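Janley adds the Inix cable riser to its AV install line

Available to dealers from January

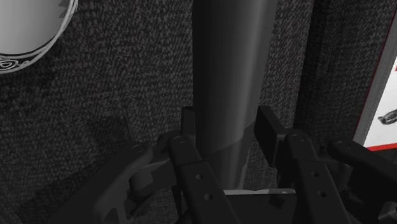
Rendering: a dark gray upright cylinder and a black gripper.

I've been writing product announcements for Janley for long enough that I usually keep myself out of them, but I got to help with this one from the first sketches, so please put up with a bit of "I" along the way.

The Inix is a surface-mount cable riser. It carries power and signal wiring from the floor box up to a ceiling speaker, a projector or a ceiling microphone in rooms where you can't open the wall. Think brick, poured concrete, glass partitions, or a landlord who has said no twice. We already sell raceway for that, and it sells well, but it was made for straight runs along a baseboard and it looks a little sad going up the middle of a conference room wall. I have installed plenty of it myself and I still say so.

So we made a riser with two channels inside. Line voltage goes in one, everything low voltage goes in the other, and there's a full-height grounded divider between them. The front cover snaps on and comes off with a flat blade at either end (bottom end is easier, start there). You can pull a new HDMI or network cable a year later without taking the whole thing off the wall, and if you've ever had to go back to a job for one bad cable you know why I was so stubborn about this!

Each kit comes in 40-inch sections that join with an internal sleeve. You can cut them with an ordinary miter saw. The box includes the base plate, the ceiling trim, the sleeve, eight cable clips and the hardware for masonry or drywall. The clips were a late addition. Our first samples had none, and the installers at Mahlangu, who tried the riser in a run of small meeting rooms for us, wrote back asking where on earth the cables were supposed to go while they had both hands on the cover. Fair point – the clips went in the next week.

Mahlangu ended up putting in 11 risers during the trial. Their notes also got us a wider knockout in the base plate and better printing on the inside of the divider, so you can tell which channel is which with the cover off and the lights down.

A few things people have already asked me:

It can be painted. Scuff it lightly first and use a latex paint.

It works with our existing Janley floor boxes and with Bulletti ceiling plates. The adapter for the Bulletti plate is a separate part, and dealers can order it on the same line as the kit.

It isn't rated for outdoor use. We've had enough requests for a patio version that I've started a list, and I'm happy to add your name to it.

It does not include a surge protector or an outlet. Plenty of you have a favorite already, and the base plate takes a standard single-gang device.

Dealers can order under part number 622 through the usual portal. Demo sections go out to showrooms first, then regular stock. Spec sheets, cut lengths and the installation guide are on the Janley dealer site now, and the guide has proper drawings this time – I know the last one didn't, and I heard about it.

About Janley

Janley makes cable management and mounting hardware for commercial and home AV installers. We sell through independent dealers.

Press and dealer questions can go to the Janley press desk through the contact form on our site. Ask for a sample section if you'd like one to cut up.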